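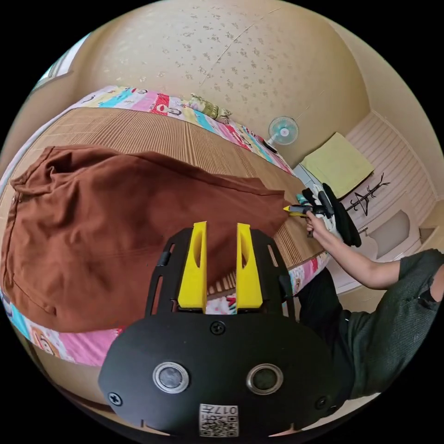
Há muito que eu queria visitar uma fábrica de cobertores a sério, daquelas onde ainda se cheira a lã antes de se ver a porta, e finalmente em janeiro lá consegui. A Jirkuvska fica ao fundo de um vale estreito, depois de uma ponte de pedra e de uma subida que o nosso pequeno autocarro fez em primeira, a gemer, com 21 pessoas lá dentro e os vidros todos embaciados. Uma vez por ano abrem as portas a quem quiser entrar, e foi a minha amiga Liette Marchand, tecedeira de fim de semana e grande compradora de fios que depois não usa, quem me inscreveu sem perguntar nada. Ainda bem que o fez!

Chegámos às nove e meia e deram-nos logo café de cevada e umas fatias de bolo de sementes, que eu repeti (a viagem tinha sido longa, desculpem-me). Recebeu-nos a Maja Kubiak, responsável pela tecelagem, uma senhora de voz baixa que nos obrigava a todos a chegar mais perto para ouvir. Explicou que a casa começou com três teares numa antiga serração e que o rio, hoje quase escondido pelos amieiros, servia para lavar a lã. Ainda se vê o canal de pedra, coberto de musgo, encostado à parede norte.

A primeira sala é a da escolha. A lã chega em fardos e é separada à mão, pelo toque e pelo comprimento da fibra, e eu meti as mãos até aos pulsos num monte dela e saí com a pele macia, da lanolina. Um dos visitantes, o Waqas Sandhu, que tem uma loja de roupa de casa e fazia as melhores perguntas do grupo, quis saber porque é que certos cobertores picam e outros não. A Maja pôs-lhe na palma duas mechas, uma grossa e outra finíssima, e deixou-o descobrir sozinho.
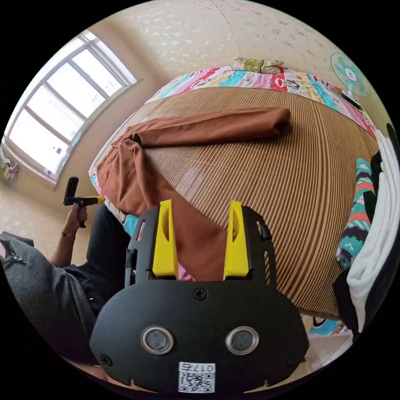
Tecelagem e acabamentos

Passámos depois aos teares, e aí já não se conversa. O barulho sente-se no peito. Há um Clunder antigo, pintado de verde, que só trabalha nos dias de visita e que o Niall Lindsay afina com uma paciência de relojoeiro. A teia que lá estava montada tinha 900 fios, passados um por um, e ele contou-nos aos gritos, por cima do estrondo, que quando um se parte é preciso parar tudo, encontrar a ponta e dar um nó tão pequeno que desapareça no pano. Depois deixou a Liette lançar a trama umas quantas vezes. Ela veio de lá corada como uma miúda.

A seguir vem a parte de que eu nada sabia, o acabamento. O tecido sai do tear áspero e um bocado triste, quase uma serapilheira, e só depois de lavado, batido e cardado à superfície é que ganha aquele pelo onde apetece encostar a cara. Na sala da cardagem fazia um calor abençoado. Fiquei por lá mais tempo do que devia e perdi o início da conversa sobre tintos, mas ainda apanhei os castanhos, feitos com casca de noz, que variam de ano para ano.
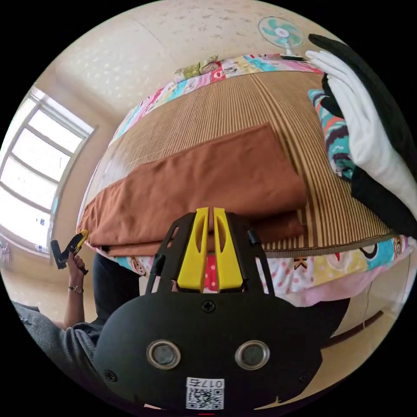 O almoço foi sopa de feijão em mesas corridas, e à minha frente calhou o Harsh Tyagi, que dá aulas de tinturaria e me ensinou a guardar a lã no verão: bem limpa, bem arejada, com saquinhos de alfazema e nunca em plástico fechado. Eu, que tenho tudo em plástico fechado, anuí muito séria e pedi mais pão.

De tarde houve tempo para a loja. Comprei uma manta de sofá cor de musgo e um novelo que não me fazia falta, por 31 euros o novelo e uma pequena fortuna a manta. Quem quiser ir deve levar sapatos fechados, agasalho para a sala da escolha, que é gelada, e algum dinheiro vivo, que o terminal avariou a meio da tarde. As inscrições fazem-se por telefone e esgotam depressa. A Liette já pôs os nossos nomes na lista do ano que vem.

Este site utiliza cookies para melhorar a sua experiência de navegação. Aceitar | Saber mais

Artigos recentes
Uma manhã na olaria Hinrichs
Dois dias na feira de linhos e bordados
Hustano: o moinho de papel que voltou a trabalhar
Como lavar mantas de lã em casa sem as estragar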